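Serving tray

A serving tray is a shallow, flat-bottomed vessel with a raised rim, used for carrying food and drink from the place where they are made to the place where they are spilt. Trays are found in homes, cafés, hospitals and aeroplanes, and in most kitchens at least one lives down the side of the fridge.

Shape

Trays may be round, oval or rectangular. The rectangular kind stacks neatly and fits across an armchair. The round kind has no corners to catch on door frames and can be turned in the hand, so waiters tend to prefer it. Its admirers also claim that it is easier to balance, a belief usually held most firmly by people who are not carrying one.

The rim is sometimes called the gallery, chiefly by auctioneers. A low rim makes it easy to lift cups off. A high rim keeps the cups on, along with anything that has left them. 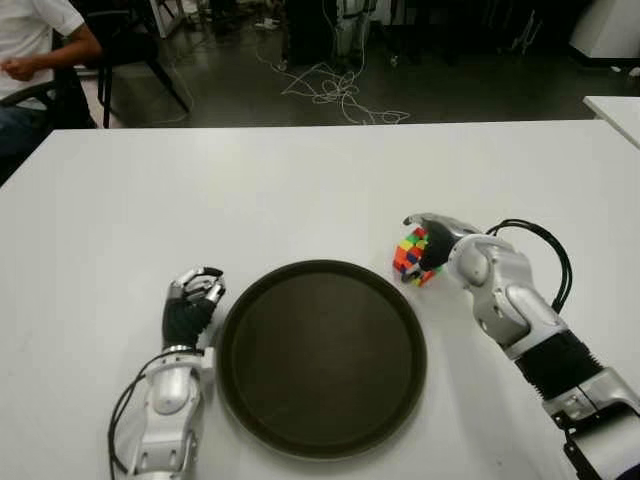

A round tray with a raised rim, and a small puzzle cube.

Domestic use

In the home, the tray has slowly given up carrying things and taken to holding them. Keys, post, remote controls and candles that will never be lit are placed on it, and the result is considered tidy. Hằng Lại, in her short book The Flat Carrier, calls this "retirement" and argues that a tray left in one spot for a whole winter should be counted as furniture. Her survey of 692 households found 200 in which the main tray had not been lifted since January.

Breakfast in bed remains the best-known exception. It calls for a tray with legs, a steady mattress and a forgiving attitude to crumbs.

The Nalten dispute

The town of Nalten has held a tray race most years, run uphill over three laps with a full teapot. In one running the winner, a baker named Dunleavy, was found to have put a damp cloth under the pot. The rules did not mention cloths. They now do, at some length, and Dunleavy kept the cup – though not, according to the losing side, the respect of the town.

Care

Most trays need only a wipe with a damp cloth. Wooden ones should not be left to soak. Painted ones scratch easily and should be stored upright.

See also

Coaster
Tea trolley
Lazy Susan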